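We use cookies to keep you signed in and remember your region. Accept | Manage settings

Reading time: 2 min

Ticket 351: Dryer stops early, bedding load, code E20
Product: Prollow heat pump dryer
Status: Closed
Opened: Monday, May 20, 2019
Handled by: Sebastián Alarcón

Customer report
Dryer runs for 20 minutes on the Bedding program, then stops and shows E20. Started in March. Small loads on Timed Dry finish normally. Customer has emptied the water tank and cleaned the door filter. No change. Unit is plugged straight into the wall, no extension cord.

Customer was asked what goes into the machine on that program. Reply: two throws and a set of sheets, all together.

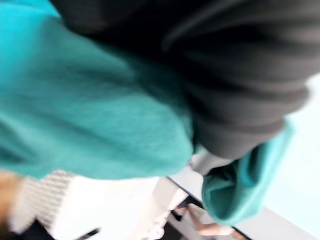

Attachment 1: fuzzy teal fabric and dark gray fabric

Notes
E20 on this model means the moisture sensor reading did not change enough between two checks. It can be a dirty sensor, a blocked lower filter, or a load that rolls into a ball around a dry center. The log file from the customer's app shows the drum turning at normal speed and the compressor starting each time, so the motor and the board were ruled out.

Steps tried

1. Wiped both sensor strips inside the drum with white vinegar on a cloth. Customer reported a gray film on the cloth. Code came back on the next load.

2. Ran the throws and the sheets as separate loads. Sheets finished with no code. Throws stopped with E20.

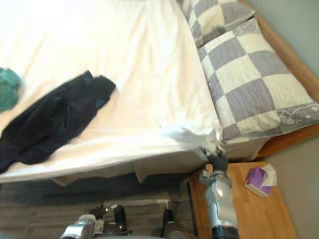 3. Opened the lower panel and pulled the heat exchanger filter. Customer had not known about this one. Lint covered 100 percent of the foam. Rinsed under the tap, left to dry overnight, refitted.

4. Updated firmware with the Clevis service app. First attempt failed at the Wi-Fi step. Worked after the customer moved the router to the 2.4 GHz band.

5. Ran the throws again on Bedding, spin set to 1200 in the washer beforehand. Program finished, no code.

Resolution
Blocked lower filter. Customer advised to rinse it once a month and to keep heavy items apart from sheets. No parts sent. If E20 returns, reopen this ticket and we will book a visit through Halilović.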